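Handling rules for used cartons

The updated handling rules for the Jakar cell took effect on 24/06/2019. The main change covers used cartons. Any box with a cut hole, a torn seam or open fluting now counts as damaged stock and runs at the lower grip force setting, 40 percent of normal.

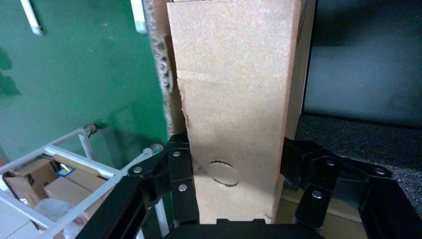
Finger pads must be checked for loose screws before each shift and again after every 31 picks. If a carton slips 2 times, stop the run and log it - do not raise the force to get through the batch. Keep hands out of the work area until the arm has been still for 10 seconds.

The same rules will apply at Derkilow once the operators there have been trained. Questions about the log sheet go to Gunther Haberkorn, who also has the printed copies.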